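About Rallatis

Rallatis supplies inventory and price-label software to independent grocers. The company was formed in July by the merger of Fandeveo and Vudell, and has 18 employees in 2 offices.

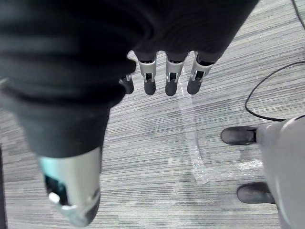

Robotic fingers over striped gray carpet.

Our main product, Ilie, tracks stock by shelf position and handles catalogs of up to 1,000 items per store. Counts are entered by hand or by scanner — both methods write to the same record.
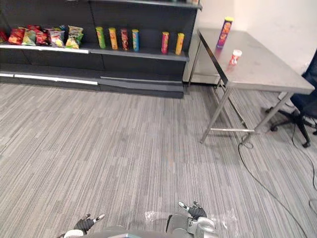

Price changes are held in a queue until a manager approves them. Support is included for 18 months from installation.

Page last updated November 28, 2023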